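Footwork and Distance, Session 2
Handout for the beginners' judo course, Uvumstead Sports Hall
Instructor: Teresa Horgan
21/10/2025

What we covered in September still applies: bow on, bow off, nails short, no jewelry. If you missed the breakfall classes, see Teresa before you join any throwing practice.

Moving on the mat
Slide your feet and keep them close to the surface. Don't cross them. When you step forward, the back foot follows and stops before it touches the front heel. This is tsugi-ashi, and most of tonight is spent on it.

Grip
Right-handed players take the left sleeve and the right lapel. Hold with the last three fingers — a tight thumb tires the forearm quickly.

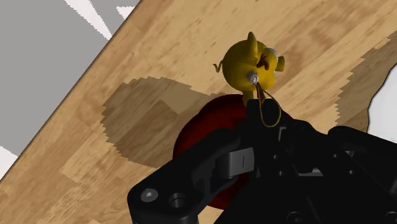 Keep your elbows down while you move. If your partner pulls, step in with the pull and stay upright. If they push, give ground in small steps and turn the hips.

Practice at home
Forward and back across a room, 40 steps each way, hands up as if gripping. Next session: breaking balance to the front corners.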